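29/11/2020 - tea staling, second look

Reread Hayley's summary of the storage test before starting anything new, and I still don't buy it. The claim is that bagged black tea kept in its sealed sachets holds flavor for two years, and that the same tea in an opened tin goes flat by March. The second half I can believe. Anybody with a kitchen can believe it. The first half rests on one tasting with four people, three of whom had packed the samples.

What we have on the shelf: 22 sachets of the Kinyua left from the old batch, a new box of the same, and the Fludovik loose leaf that Wekesa keeps in a jar by the window against all advice. The old Kinyua has no pack date I can find, only a lot code, and Kinddale's reply to my email says the code "indicates freshness." That tells me nothing. Wrote back asking for a month and a year.

Brewed two rounds this morning. Same kettle, same mugs, four minutes, lids on. Kiprono poured and kept the key in his pocket so I couldn't cheat. Round one, I picked the old tea as the new one. Round two, I got it right, but I was guessing by color and I suspect the old one just had more dust in it. Elibariki got both wrong and was very sure of himself each time.

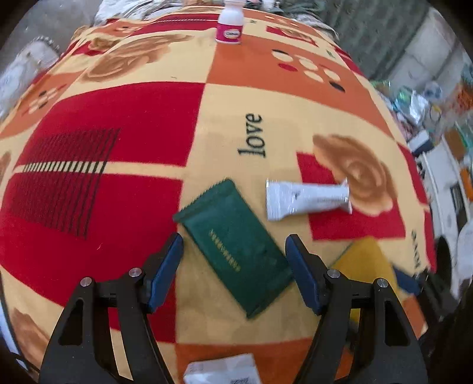

So as far as I can tell the sealed stuff is fine, or our palates are bad, and the test can't separate those two. Hayley says that is the result: if we can't taste it, it hasn't staled. I say that if we can't taste a difference between the sealed tea and Wekesa's window jar either, then we haven't measured anything. We have to run the jar as a control. Should have been in there from the start.

Weights. Naomi's numbers from the first run list 835 g for the full carton and she wrote "no change" beside it at the end. Checked the balance she used - it's the big shipping one, reads in 5 g steps. Moisture pickup in a carton that size could hide under that very easily. Redo on the small balance, single sachets, unopened, then torn.

Also the Flullik humidity strips. They all read the same pink whether I leave them in the cupboard or hold them over the kettle. Either they were spent when they arrived or they're decorative. Not using them. The older notes that quote strip readings should be ignored and I've penciled a line through them.

The supplier leaflet has a graph of "aroma retention" with no units on the vertical axis and a curve that starts at 127. 127 what? It can't be percent unless the tea improved in the box before anyone measured it. Stuck it in the back of this book anyway so we stop passing it around.

To do:
Water from the same tap run, not the filter jug. The jug changes things more than the tea does.
Triangle test, three mugs, odd one out. Enough rounds that luck won't carry it.
Tasters who didn't do the packing.
Ask Wekesa how long the jar has been open. He says "a while."

Hayley wants to send the two-year line to Kinddale this week. I've asked her to hold it until the jar has been run. She hasn't answered yet.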